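MANU 381 Automation Practice
Handout for the site visit: Bettencourt lab, Rodthorpe
Visit coordinator: Loukia Deligiannis

Read this before the visit and bring a copy with you. The notes cover what the demonstration involves, what to look for, and what you have to hand in.

Getting there
The lab is at the rear of the Bettencourt building, off the loading bay. Sign in at the front counter and collect a visitor badge. Closed-toe shoes are required and long hair must be tied back. Bags stay in the lockers. Street parking in Rodthorpe is limited, so take the Mollville bus if you can.

Background
Most of the handling tasks we have covered so far use rigid parts. A bracket or a moulded housing has a known shape, and once the gripper has closed on it the part's position follows from the arm's position. Cloth does not behave like this. Its shape changes each time it is picked up, one part of it can hide another, and the corner you want may be underneath. A single arm can lift a cloth but has trouble spreading it, which is why the cell you will see uses two arms working over one table.

Trygve Hovland runs the demonstration. He will start with cloth handling and then talk through the cell layout. Questions are welcome between runs. Please hold them while the arms are moving.

The cloth task
The task is to pick up a small cloth, spread it and fold it. It breaks down into the following stages:
Find a graspable point, preferably a corner.
Lift until the cloth hangs clear of the table or nearly so.
Bring the second gripper to another point on the cloth.
Close, move the grippers apart and lower to the table.
Fold and release.

The second grasp is the one to watch. Once the cloth is hanging, gravity has done part of the work, but the free edges may still be curled or turned under. The second gripper has to approach without pushing the cloth away.
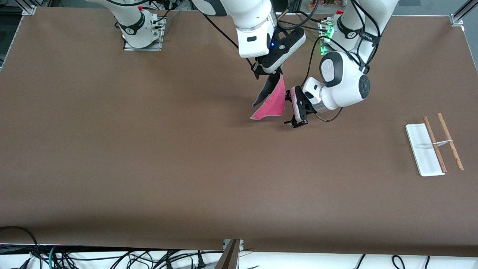
Figure 1. One gripper holds the pink cloth by an upper corner, with the second close by on its right.

Note the two faces of the cloth in Figure 1. The terry side is bright pink and the underside is dark grey, so a fold shows up as a change of colour. Consider how much harder the same job would be with a cloth of one colour.

Both grippers have two fingers. Parallel-jaw grippers are simple and easy to model, but they contact the cloth over a small area. Compare this with the suction and needle grippers from the Urier reading, and be ready to say which you would choose for a thin cotton napkin.

What to record
Stand where you can see both grippers. For each run, note the stage reached, which arm made the first grasp, and whether the cloth was regrasped. If a run stops early, write down the stage and what you saw. Leave the cause for your report.

Also sketch the cell from above, showing the arm bases, the table edges and where the cables run. Mark the area you think both arms can reach.

Report
Submit two pages, plus your sketch. Describe the task in stages, discuss one failure you saw or would expect, and propose one change to the gripper or the layout. Work in pairs if you wish, but each student submits separately.

Reports are due in April; the date is on the course page. Send questions about marking to Yannick Renaud.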